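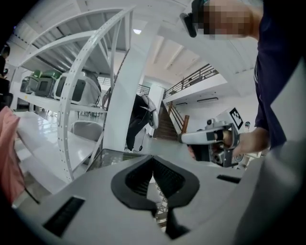
Tranudow - Exhibition Hall
Call for Applications: Floor and Display Assistant (part-time, fixed term)

Tranudow invites applications for the position of Floor and Display Assistant in its two-level exhibition hall. The appointment begins in February and runs for seven months, with the possibility of renewal subject to funding.

About the hall

The hall opened as a showroom and is now used for public displays, school visits and small evening events. The ground floor holds the white shelving, the seating and the glass-topped table at which visitors are received. A staircase leads to the mezzanine, where the offices and the reading area are located. The hall received 271 group bookings last year, and its presentation between bookings is the main concern of this position.

Duties

The successful applicant will report to the Hall Manager, Ilgın Yazıcı, and will be expected to:

Prepare the ground floor before opening, including the floor surface, the glass table and the stair handrail.
Dust the display shelves and return exhibits to their assigned places after each visit.
Arrange chairs and tables according to the booking sheet, and restore the standard layout at the end of the day.
Greet groups of up to 19 visitors and direct them to the correct level.
Assist with the packing and unpacking of items on loan from our partners, Aner and Plalov.
Report damaged fittings, lighting faults and problems with the air conditioning to the Hall Manager in writing.

Exhibits on loan are handled under the lender's written instructions. Training is provided during the first week, and no assistant will be asked to move a loan item alone.

Requirements

Applicants must have a high school diploma or equivalent, and must be able to stand for extended periods and use the stairs many times in a shift. Previous work in a museum, a store or an event space is welcome but not required. Good spoken English is necessary; a second language will be considered an advantage. Applicants should be comfortable working near visitors of all ages - school groups make up a large part of the morning schedule.

Hours and pay

The position is for 13 hours per week, divided into morning shifts beginning at 8:30 a.m. Occasional evening work is required when the hall is reserved for events, and is paid at the evening rate. Pay follows the Tranudow support staff scale, grade two. A copy of the scale is available on request from the front desk.

How to apply

Applications should include a resume, a cover letter of no more than one page, and the names of two references. Please state in the letter any mornings on which you are not available. Materials may be submitted in person at the front desk or by mail to the Hall Manager, Tranudow, Sotomayor Building, ground floor.

Review of applications will continue until the position is filled. Selected applicants will be invited to a short interview, followed by a tour of both levels. Applicants who need an adjustment to the interview arrangements - including step-free access - should note this in the cover letter. Late or incomplete applications will be kept on file for the next call.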